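About us

July
By Volker Stüber

Pruvero is a small workshop in Plultitz. We pack, repair and repack little things which other people find too small: sewing kits, travel sets, spare buttons, the inside parts of pencil cases and wash bags. The house in which we work was built in 1789 as a grain store, and the floor upstairs still goes down a little towards the river side. For this reason all our tables have one leg longer than the others.

I started with my neighbour Harju, who had before a shop for bags and leather goods in Hustum. When the shop closed, he kept the shelves, the drawers and a very large quantity of zips. In the first winter we had 2 customers, and one of them was his sister. Today we do small orders for shops and clubs in the region, usually not more than 100 pieces for one order. If somebody needs more, we say it openly and give the name of a bigger firm.

Our way of working is quite simple. Each order gets its own table, and on the table lies only what belongs to this order. Small and slippery things we put on a coloured board, so that they do not disappear against a pale surface. I learned this from my mother, who sorted beads at home and always laid a dark cloth under them. Clear wrapping is the most difficult, as it shines and one sees badly where it begins. We have good lamps, but with the lamps it shines even more, and so in the afternoon we sometimes prefer the window.

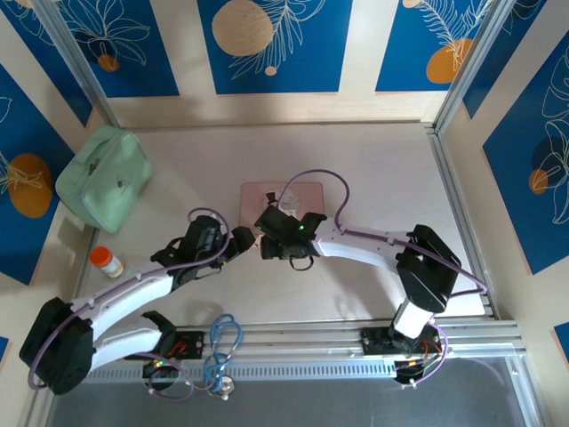
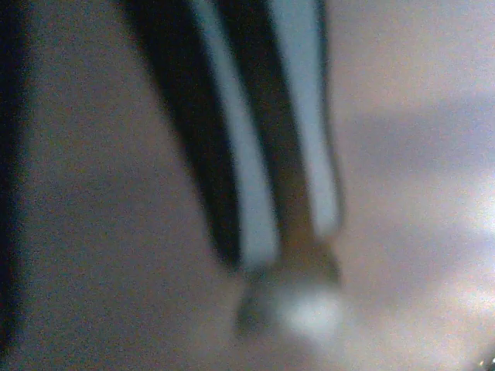 Can I send you only one bag for repair?

Single bags are welcome. Please empty all pockets before, write your telephone number on a piece of paper and put it inside. We look at the bag on Friday and call you with the price before we begin.

Zips are the most common repair. Often the slider is worn and the teeth are still good, and then the work is short. A handle takes longer, especially when the old thread was glued. We do not wash bags, and we do not dye them, although we are asked for it every spring.

In the entrance we have a cupboard with 80 drawers from the old shop in Hustum. In it are sliders, rings, buckles and press studs, sorted by width. Visitors may look through it and buy single pieces. The lowest row sticks, please pull slowly.

You find us behind the bakery, on the first floor. The bell is on the left side of the door and it is a quiet one, so please ring longer than you think is polite. Orders for Christmas we take until the end of October.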